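Speaker notes: Linen care in small guesthouses
Speaker: Musyoka Muli, Nyaga Guesthouse
Session starts after the coffee break. Please keep the questions for the end.

Good morning and thank you for the invitation. I manage the laundry and the rooms at Nyaga. Before this I worked two years with Karim Awwad at Bemetti, where we washed 300 sheets in a normal day in July. Most of what I will say I learned there, often from my own mistakes.

First point, sorting. We sort by fabric and then by color. Towels never go together with sheets, for the towels leave lint and they dry much slower. Guests notice lint before they notice anything else.

Second point, temperature. Our sheets are washed at 60 degrees. The pillow covers with embroidery go separately, with cold water and less spin. (Pause here. Ask who has a machine older than ten years.)

Third point, wrinkles. Do not fill the drum completely. Take the sheets out when the program ends and shake each one by the corners before you hang it.

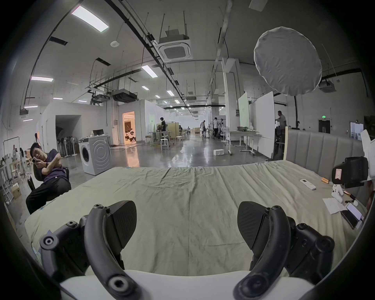 Do we need to iron every sheet?
We iron the top sheet and the pillow covers, and the fitted sheet we only fold while it is a little warm.

Fourth point, stock. At Nyaga we keep three sets for each bed: one on the bed, one in the wash, one on the shelf. I write the month of purchase on the label with a laundry pen. When a sheet becomes thin in the middle, we cut it for cleaning cloths.

If there is time, tell the story of the red sock at Bemetti. Then give the word to Karim for the part on suppliers.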